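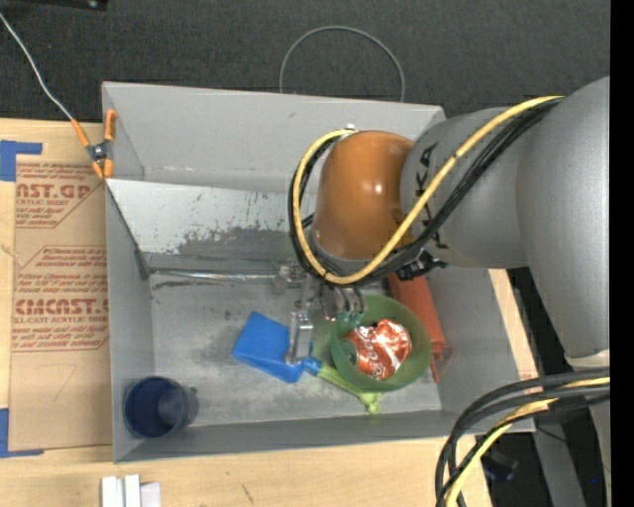 KUKA arm over the gray metal bin.

June 2020
Housing rehab incentive, town of Peltow. Working notes, parcel and permit matching.

Picked this up again after losing most of May to the mailing. Where things stand, mainly so Deisy can take over the map layer without calling me for every column.

The program file from the town has 300 addresses in it. The permit file has more than 1000 lines, which looked wrong until I sorted it. Each trade pulls its own permit, so one kitchen job shows up as building, electrical and plumbing on separate lines, sometimes weeks apart. I grouped them by parcel number and by the year the first permit was opened. That leaves something we can compare with the program file.

Parcel numbers are the weak spot. The assessor dropped the leading zero when they changed systems, and the building office kept it. I padded everything back out to full length. Older corner lots still don't match, since some of them carry the side street in one file and the front street in the other. Darlene McIntyre at the building office knows these by heart and went through the worst ones with me by phone. Her corrections are in the tab called "corners". Please don't sort that tab by itself, it's keyed by row.

Open cases after the corner fixes: 9. All of them have a grant approved and no permit that I can find. Going by the application forms:

- 5 are paint, gutters or storm windows, no permit needed under the town rules. Marked "exempt".
- 2 are roofs. A tear-off needs a permit, a patch doesn't. The forms only say "roof". Asked Darlene.
- 1 is a porch on Wuvel Street. The contractor is listed as Tazi Carpentry, and their permit seems to be filed under the neighbor's lot. Left it open.
- 1 I can't read. The scan is nearly all shadow. Need the paper form.

Assessed values. Rachid Helmy wants to show the change in value for the houses in the program against houses on the same blocks that aren't in it. I ran a first pass and I don't trust it yet. The east side was reassessed a year ahead of the west side, so any east side house looks like it gained early whether work was done or not. Splitting by side fixes that but leaves very few houses on some blocks. My suggestion is to report by side of town and skip the block figures. Rachid would prefer to keep blocks with a warning note. Not settled.

Also, the assessor enters a finished job at the next January roll. Work closed out this spring won't be in the values at all. I've flagged those rows "too recent" and left them out of the comparison but kept them in the count of completed projects. If the two totals don't agree in the report, that's the reason.

Site visits. Amado Espiritu did the outside checks on the Grostimmont addition, from the sidewalk only, no going up to doors for now. He used the short form: siding, roof, windows, steps, each marked done, partly done or can't tell. Back yards and interiors are all "can't tell". He found two houses where the siding stops at the side wall. The grant for both was for full siding, and the deadline was extended for everybody this spring, so I wouldn't call these a problem. Marked "partly done" and moved on.

Form change for next time: add a line for garage. People put garage doors on the application and there's nowhere to record them.

Elsa Hakala asked whether we can tell rentals from owner-occupied. Partly. If the tax bill goes to the property address I call it owner-occupied, otherwise rental. That gets it wrong for anyone with a PO box, and there are a good many of those out by the old mill. The homestead exemption list would be better. Elsa is writing to the county for it.

File notes:
- Working copy is the one with "matched" in the name. The others are raw, leave them alone.
- Dates in the permit file come in two styles. I converted them all in column H. Column G is the original.
- Declined applications are in a separate tab and not in any total.

To do
Darlene: the two roofs, and the paper form for the bad scan.
Deisy: map layer, colored by year of first permit.
Me: call Tazi about the porch, rerun values by side of town, send Rachid both versions.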